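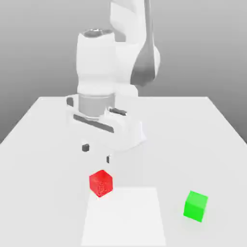

Ekard Instruments is pleased to open enrollment for Merer, our simulation and evaluation service for tabletop robot arms. The posts below set out what the service includes, what it costs, and what it does not do. Please read to the end before applying.

Merer gives each subscriber a simulated workcell: one arm with a parallel gripper, a plain table, and a small set of colored cubes. The subscriber supplies a control policy. We run it, score it, and return the results with a replay of every attempt.

The standard task set has 6 tasks. They are reach, grasp, lift, place on a marked area, sort by color, and stack. Each is described in a one-page task sheet that states the starting conditions, the time limit, and the test for success. The sheets are free to download and do not require an account.

The scene in the first post comes from the cube set. Red and green cubes share a white table, and the lighter patch on the tabletop is a marked area. Subscribers often ask us to make that patch darker. It can be changed in the settings file under "surface", along with the color of the table itself.

Each evaluation consists of 1,000 attempts per task. Cube positions are drawn fresh for every attempt from a fixed list of seeds. Two subscribers who submit the same policy to the same release will therefore receive the same score, apart from any randomness inside the policy.

We publish the seed list for practice runs. The seed list for scored runs is held back and is replaced with each release. Subscribers may request the retired list once a new one is in use.

On scoring: an attempt counts as a success only if the cube is at rest and the gripper is clear of it when time runs out. A cube that is still held, or still sliding, is recorded as a failure. We know that some groups use a looser rule - please keep this in mind when comparing our figures with your own.

During the trial period, one early subscriber, Farías Automation, submitted a placing policy that failed 311 attempts under our rule. The replays showed that many of these were late releases. The team shortened its approach path and submitted again the same week. We thank them for allowing us to mention the case.

Results arrive as a plain table and a folder of replays. The table lists every attempt with its seed, its outcome, and the time used. Replays can be viewed from three fixed viewpoints or from a free one. Joint positions and gripper width are recorded at every step and can be exported.

Several applicants have asked about contact and friction. Merer uses one friction value for all cubes by default. Subscribers on the extended plan may vary it within a set range, and may also vary cube mass and lighting. Soft objects, liquids, and cloth are not supported at this time, and we have no date to offer for them.

A further point on limits. A score from Merer is a score in simulation. It should not be presented as evidence that a policy is safe or ready to run on physical equipment near people. Our terms of service say this as well, and we ask subscribers to repeat it in any report that quotes our results.

For groups that own a physical arm, our partner Jokisus offers a matching table kit. It includes a white tabletop, a set of cubes, and a printed placement guide that follows the layout used in the cube tasks. The kit is sold and shipped by Jokisus directly. Questions about delivery should go to them, as we do not hold stock.

Pricing: the standard plan is billed by the evaluation, with no monthly fee. The extended plan is billed monthly and includes priority in the queue. Accredited schools and colleges may use the standard plan at half price. A full price list is on the service page, and written quotes are available on request.

Queue times vary. Most standard jobs are returned overnight. The queue is longest in the weeks before major conference deadlines, and we advise subscribers to submit early in those periods. A job that fails because of a fault on our side is run again at no charge.

Policies remain the property of the subscriber. Uploaded files are deleted once the results have been delivered, unless the subscriber asks us to keep them for a repeat run. Scores are private by default. A public results page is available to those who wish to be listed.

Enrollment is open now and the first scored release begins in June. Applications are read in the order received. Please include a short note on the control rate of your policy and the inputs it expects - camera, joint state, or both.

Questions about the service may be sent as replies to this thread or through the contact form. Kalkidan Ambaye leads subscriber support for Merer and will answer technical questions here through the end of the enrollment period.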